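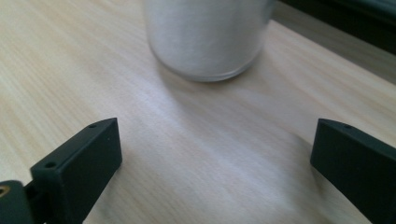 I want to make the case for the long shared table in the public library, the big one you sit down at with strangers. I love those tables. I love them more than the armchairs and much more than the little study pods with the curved walls that every remodel seems to bring in now. Give me pale wood with a straight grain running off at a slant, some light lying across it so the middle goes almost white, and one silvery container standing toward the back, and I will get more done before lunch than I do all weekend at home. Our branch in Zalville has two tables like that, and the plan going around this fall would take out both.

I started going in August, when my apartment was too hot to think in. I had a stack of forms to fill out and a half-finished quilt pattern I was drafting on graph paper, and the only open chair was at the long table by the atlases. So I sat down. Across from me a man was working through a repair manual for a Hodis sewing machine, page by page, with a pencil. A teenager was doing geometry. We didn't talk at all for the first hour and it was wonderful!

I think what I love is the company without the conversation. You look up, somebody else is still at it, and you go back to your own page. Then every so often a conversation does happen, and it's usually a good one. The Hodis man saw my graph paper and asked whether I was allowing for the seams (I wasn't). I've had tips on tomatoes at that table, and bus routes, and a really fierce defense of the semicolon.

The plan, as posted by the front desk, would replace the tables with 8 pods from Prullby. I sat in the sample pod. It's comfortable, I'll give it that, and the little lamp is lovely. But you can't spread a map out in there. You can't lay a newspaper flat and turn the pages the way a newspaper wants to be turned. Two kids can't do a poster together. And the long tables can seat 20 people if everyone tucks in their elbows, which on a rainy Saturday they do.

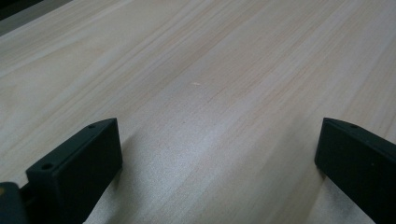 Ansari wrote back to an earlier version of this piece to tell me I was being romantic. Some people can't concentrate with a stranger breathing three feet away, the letter went, and some of them have had a stranger do worse than breathe. A wall on each side is the only reason they use the library at all.

I read that a few times, and I've changed my mind a little. Put in some pods! Put them along the back where the old card catalogs were, where it's quiet anyway and the outlets are. There's room, I've paced it off. I'd be glad to see them full.

Just keep one long table, at least — two if we can manage it — and keep it out in the middle where a person coming in from the cold sees it first. The comment box is on the front desk until the end of next week and the cards are in the tray beside it. I've filled out mine. Bring your own pen, the one on the chain is dry.

2018-10-31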